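Safe Habits for a Two-Handed Robot: Our Rules After One Term
Danica Ionescu and Krum Nikolovski, Statadero project, final report

Our job was to write working rules for the bread-and-plate task, then follow them ourselves through 40 runs. 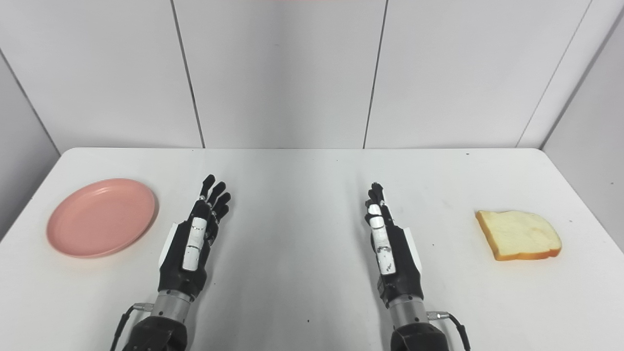 Start position

Both hands wait with the palms turned inward and open table between them. The plate goes left, the bread goes right. We loved how much easier it got to compare runs once everyone set up the same way! Before that, each of us had a favorite layout and the notes were a mess.

Rules we kept

One person holds the stop button and does nothing else – no typing, no phone.
Say "clear" out loud and wait for the answer before starting.
Check both wrist cables before each run.
Keep your own hands off the table while the arms have power.
Write down every stop, even the silly ones.

Rules we changed

Our first draft asked for a full restart after any dropped slice. Velimir Mujić pointed out that this pushed people to rush, so now the operator stops, logs the drop and resets the table. We logged 31 stops in all, and almost 20 came from the cable check, which made us very happy that we had one.

Still open

We want a rule for handing over between operators in the middle of a session. Mirjana Milošević has a draft, and we plan to try it in February.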